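Ticket 617
Product: Etura pellet stove, living room model, with Bramard wall thermostat
Site: Drallutance, two-story house, stove on ground floor
Reported problem: Stove goes out during the night. Upstairs bedrooms cold by morning.
Status: Closed, see last entry
Last updated: September

Original report from owner

The stove lights fine at dusk and runs well all evening. We sit in front of it until bedtime and the living room is warm. Some time in the night it shuts down. In the morning the glass is cold, there are unburned pellets in the hopper, and the display says LOW DRAFT. If I press reset it lights again with no trouble. It does this most nights but not every night. It never does it while we are up.

We had the same stove all last winter without this. Nothing was changed over the summer that I know of. The vent was swept in spring by Prothero. I would like it sorted out before the real cold gets here.

The second complaint is the bedrooms. Even on a night when the stove stays lit, the upstairs is a lot colder than the living room. The stairs come up next to the bedrooms and I expected more heat to reach them.

Entry 1

Asked owner for the following: the full text on the display after a shutdown, the thermostat setting at bedtime and in the morning, the brand and storage place of the pellets, and whether any windows, fans or vents are in use at night. 

Told owner to keep using the stove as normal but not to reset it more than once without opening the door and checking the burn pot. A pot full of unburned pellets has to be emptied by hand first. Emptied pellets go in the ash can, not back in the hopper.

Entry 2 (owner)

Display says LOW DRAFT and nothing else. Thermostat is at 70 when we go up and we don't touch it. Pellets are the same brand as last year, kept in the garage on a pallet. No windows open at night. The bathroom fan upstairs is on a humidity switch and comes on by itself sometimes. I can't tell you when.

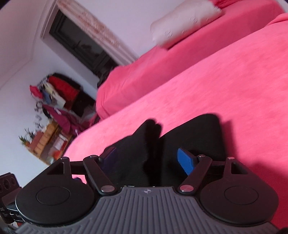
Bedroom, upstairs.

Bedroom doors are closed at night. The hall has one vent in the ceiling that I think goes to the attic.

Entry 3

Started with the simple causes of a low draft stop on this stove:

- Door gasket flattened or torn
- Ash pan not fully seated
- Burn pot holes blocked
- Vacuum hose cracked, loose or plugged with ash
- Fresh air intake blocked outside
- Vent cap blocked outside
- House under negative pressure from fans or open upper-floor vents

Asked owner to do the paper test on the door. Close the door on a strip of paper and pull. It should drag at every point. Do it with the stove cold.

Asked owner to pull the ash pan, wipe the rim it sits on, and put it back until the latch clicks.

Asked owner to look at the intake and the vent cap from outside in daylight.

Entry 4 (owner)

Paper drags all the way round except the lower corner on the hinge side, where it slides out easily. Ash pan was clean and latched. Burn pot had a hard crust on one side which I scraped off. Vent cap is clear. The intake has a mesh over it and the mesh had leaves and lint on it. I brushed it off.

Lit it at 5:30 p.m. and it ran until we went up. Out again in the morning. LOW DRAFT.

Entry 5

The hinge corner is a fault but a small leak there does not usually explain a stove that runs all evening and quits at night. Ordered a gasket anyway. The kit has the rope and the cement. The door has to come off and lie flat while the cement sets.

Asked owner to do two things tonight, before the gasket arrives:

1. Turn the bathroom fan off at its own switch, so the humidity control can't start it.
2. Leave the thermostat where it is and note the time on the display when the stove drops to low burn.

The reason for the second item is that the stove behaves differently on low. In the evening, with the room still coming up to temperature, it runs on medium or high and the combustion blower is turning fast. After bedtime the room is warm, the thermostat is satisfied, and the stove goes to low. Draft is weakest then. A leak or a pull from upstairs that does no harm at 8 p.m. can trip the switch later on.

Entry 6 (owner)

Fan off all night. Stove stayed lit until morning. I didn't stay up to see when it went to low but it was on low when I came down.

Upstairs was still cold.

Entry 7

Good result but only one night. Asked owner to keep the fan off for three more nights and report each one.

Entry 8 (owner)

First night fine. Second night fine. Third night it went out. Fan was off, I checked. It was windy that night if it matters.

Entry 9

Wind does matter. The vent on this house comes out through the side wall and runs up a short distance before the cap. Owner to check which way the wall faces and where the wind was from. Also asked owner to check whether the vacuum hose behind the stove is tight at both ends. Unplug the stove, take off the left side panel (two screws), and push the hose onto the fitting by hand. If it is stiff or has a split at the end, cut back to sound hose if there is enough length.

Separate matter, upstairs heat. Asked owner if the wall air conditioner is covered or shut off for the season.

Entry 10 (owner)

Wind was straight onto the vent wall. Hose was loose at the stove end and I could turn it with two fingers. The end was hard and had a split in it. I trimmed it and it is tight now.

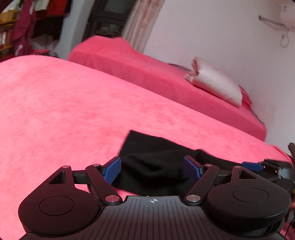

Two beds with pink covers. Air conditioner is high on the wall at the right.

Air conditioner is switched off. I have not covered it. I held a tissue in front of it and I can't say I saw it move. There is more of a draft from the window.

Entry 11

The split hose is the likeliest cause so far. With the hose leaking, the switch reads less draft than there really is. On high there is enough to spare. On low there isn't, and anything else that eats into it (bathroom fan, wind on the cap, the door corner) takes it under the trip point. That fits with it failing on some nights and not others.

Asked owner to run with the bathroom fan back on its humidity control, so that we are testing the normal setup.

Gasket kit should still be fitted when it comes.

Entry 12 (owner)

Four nights, no shutdowns, fan on automatic. One of those nights was windy, though less than before.

Gasket came. I took the door off in the morning and laid it on towels on the dining table. The old rope came out in pieces. The cement in the kit says to leave it and then burn the stove gently for 35 minutes the first time. There was a smell for the first part of that and I opened a window downstairs. Paper test is now good at every point including the hinge corner.

Entry 13

All good. The smell on the first burn is normal with new cement and should be gone by the second or third lighting. If it is still there after a week, reopen the ticket.

Moving on to the upstairs heat.

A stove in the living room heats the room it is in. What gets upstairs is whatever warm air goes up the stairwell and in at open doors. With the bedroom doors shut, very little gets in. Asked owner to try the following, one at a time, with a cheap thermometer left in the bedroom overnight:

1. Bedroom doors open a hand's width.
2. Small fan on the floor at the top of the stairs, low speed, blowing cool air down. The warm air comes up above it to replace it.
3. Curtains closed at dusk instead of at bedtime.
4. Cover over the ceiling vent in the hall, if it goes only to the attic and is not part of any other system.

Do not block the ceiling vent until you have been in the attic and seen where it ends.

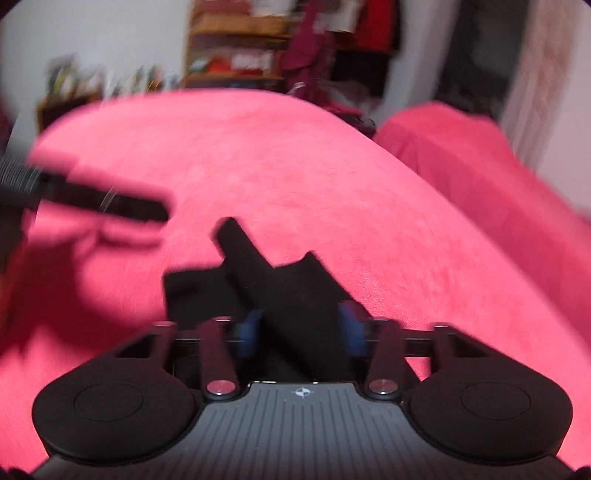
Entry 14 (owner)

Results below. Readings at 6:30 a.m., bedroom, thermometer on the nightstand. Thermostat at 70 each time.

Doors closed as before: 57
Doors open: 61
Doors open and fan at top of stairs: 64
Same, plus curtains closed at dusk: 65

Outside temperature was not the same each night so I don't know how exact that is. The fan is quiet enough on low. I looked in the attic and the hall vent just opens into the insulation with nothing attached. It seems to be left from an old whole-house fan. I put a foam board over it with tape. Bedroom was 66 the next morning.

I can live with 66.

Entry 15

Agreed. Foam board is fine for the winter. Write on it so that the next person in the attic knows it was put there on purpose. If the old fan is ever put back into use, the board has to come off first.

One more setting to change. The Bramard thermostat is still on its factory swing, so the stove drops to low and stays there a long time before it comes back up. Go to Setup, then Swing, and move it from Wide to Normal. The stove will change over more often during the night and the living room will stay closer to the setting. Pellet use may go up a little.

Owner asked how full the hopper should be at bedtime. Anything over 20 pounds will see this stove through to morning on low. Filling it past the line does no good and the lid won't seal.

Entry 16 (owner)

Changed to Normal. Hopper was nearly full and it used less than I expected. Stove has been lit every morning since the hose was done.

Is there anything I should have Prothero look at when they come?

Entry 17

Yes. Ask them to:

- Check the vent joints inside the room for ash tracks, which show a leak
- Clean the combustion blower and not only the pipe
- Look at whether a taller vertical section or a different cap would help with wind on that wall
- Replace the whole vacuum hose, as the trimmed one is old and will split again

A hose is cheap. The vent change is only worth doing if the stove quits again on a windy night with everything else in order. Parts and labor for that come to $85 plus the pipe if it is done on the same visit as the sweep, going by the quote the owner sent over.

Entry 18 (owner)

New hose fitted. They found no leaks at the joints. Blower had a fair amount of ash on the blades. I am leaving the vent as it is for now.

Entry 19

Closed.

Cause: split vacuum hose at stove end. Contributing: worn door gasket at hinge corner, lint on intake mesh, bathroom fan, wind on vent wall.
Fix: hose replaced, gasket replaced, mesh and blower cleaned.
Upstairs heat: doors open, fan at stairs, curtains at dusk, hall vent covered, thermostat swing set to Normal.
Follow-up: owner to brush the intake mesh once a month while the stove is in use.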